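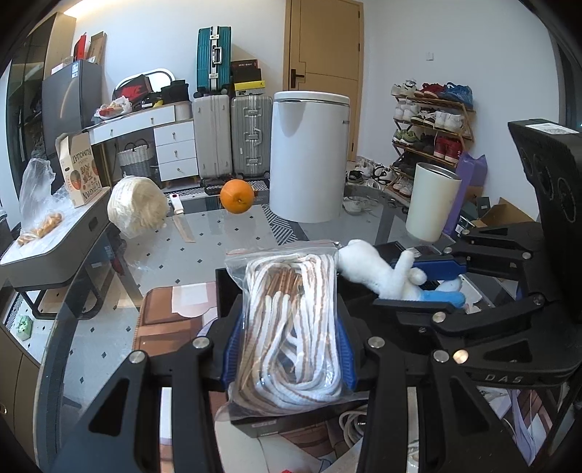

Sección de Logística y Almacenes

Lo que queda en el asiento: clasificar, guardar y dar salida a los objetos perdidos

Un almacén de objetos perdidos tiene pocos equivalentes en la logística convencional. La mercancía entra sin pedido, sin albarán y sin código de artículo. No hay proveedor que describa lo que entrega ni cliente seguro al otro lado, y la mayor parte de las unidades son únicas. El coste de cada referencia se concentra en el momento de la recepción, cuando alguien debe decidir qué es el objeto, con qué palabras lo buscaría su propietario y en qué condiciones puede guardarse.

La red de autobuses y cercanías de Drivik centraliza esta función en la nave de Bielecka, junto a las antiguas cocheras. Los conductores depositan los hallazgos en sacas precintadas al terminar el servicio; las sacas se recogen de madrugada y se abren a primera hora en la mesa de entrada. Hasta la última reorganización, cada terminal mantenía su propio armario y su propio cuaderno, con criterios de anotación distintos. Un paraguas podía figurar como «paraguas», como «negro, mango curvo» o solo como el número de la línea en que apareció.

El registro actual se apoya en Womari, un programa de inventario adaptado a este uso. La ficha tiene seis campos obligatorios: fecha de hallazgo, línea, categoría, color dominante, material aparente y rasgo distintivo. El último es el más problemático. Las pruebas internas mostraron que los operarios tendían a describir lo que les parecía raro del objeto, mientras que el reclamante suele mencionar lo que usa de él: la cremallera que engancha, el llavero que cuelga, el bolsillo donde lleva el abono. La guía de redacción se modificó para pedir dos rasgos, uno funcional y otro visual, en frases de menos de diez palabras y sin adjetivos de valor. «Bonito», «viejo» y «barato» están excluidos del vocabulario admitido.

El árbol de categorías se redujo a 51 entradas. Una versión anterior, mucho más extensa, distinguía entre guantes de lana, de piel y de deporte, y producía errores de asignación en los pares incompletos. La categoría «varios» se suprimió por completo. En su lugar existen tres destinos residuales, según la forma del objeto: alargado, plano o compacto. La solución es poco elegante desde el punto de vista documental, pero reduce el tiempo de búsqueda física, que depende del tipo de balda y no del significado de la pieza.

Embolsado y conservación

El material pequeño se guarda en bolsa transparente con cierre. La transparencia permite cotejar el contenido sin abrirla y limita la manipulación, que es la causa principal de pérdida de piezas sueltas. Las bolsas no deben llenarse por encima de dos tercios de su capacidad si van a apilarse: un cierre sometido a tensión lateral acaba cediendo por los extremos. Con los textiles se aplica otra regla. Todo lo que llega húmedo pasa primero por un bastidor de secado y no se embolsa hasta el día siguiente, con la fecha de secado anotada en la ficha.

Las cuerdas, cables y correas se enrollan antes de guardarse. El personal utiliza el plegado en lazadas paralelas para longitudes medias y el rollo circular para el resto. No se hacen nudos de cierre, ya que dejan marca en las fibras sintéticas y dificultan la comprobación de la longitud, uno de los datos que se solicitan al reclamante. 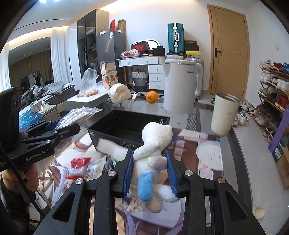 GONDPORT, junio de 2019

La sede administrativa del servicio se encuentra en Gondport, a cierta distancia de la nave, y desde allí se tramitan las reclamaciones. La separación es deliberada. Quien atiende al público no tiene el objeto delante y solo dispone de la ficha, de modo que cualquier defecto de redacción aparece de inmediato. Cuando una descripción no permite confirmar ni descartar una coincidencia, la oficina devuelve la ficha a Bielecka con una marca de revisión.

En una jornada laborable ordinaria entran unas 200 piezas. El pico anual corresponde a febrero, por la acumulación de guantes, bufandas y gorros, tres categorías con una tasa de reclamación muy baja. En el extremo opuesto están las gafas graduadas, las llaves y los juguetes infantiles de tela. Estos últimos plantean una dificultad particular: el adulto que reclama suele conocer el nombre que el niño ha dado al muñeco, pero no siempre recuerda el color. El formulario incluye por ello una pregunta sobre desgaste y reparaciones, cuyo resultado es más fiable que el de las preguntas sobre el aspecto general.

El plazo de custodia varía según la clase. Los alimentos no se almacenan. Los documentos se remiten a los siete días al organismo que los expidió, y el resto permanece en balda hasta agotar el periodo fijado en el reglamento de la red. Las baldas se organizan por semana de entrada y no por categoría, con lo que el vaciado se hace por tramos completos. El inconveniente es conocido: un reclamante que ignora la fecha de la pérdida obliga a recorrer varios tramos.

Salida

La pieza no reclamada sigue una de estas vías: donación, venta por lotes, reciclaje o destrucción. Los dispositivos con memoria se destruyen siempre. Los textiles en buen estado se agrupan por peso. Los paraguas, en cambio, constituyen un residuo mixto de difícil tratamiento, con varillas metálicas, tejido sintético y mango de plástico o madera, y su desmontaje manual rara vez compensa el valor de los materiales.

Queda pendiente la cuestión de los lotes sin comprador. El pliego vigente obliga a ofrecerlos dos veces antes de enviarlos a reciclaje, y durante ese intervalo ocupan el muelle de salida, que es también la zona donde se descargan las sacas de la mañana. La próxima revisión del pliego contempla una sola oferta para los lotes textiles y mantiene las dos para el resto.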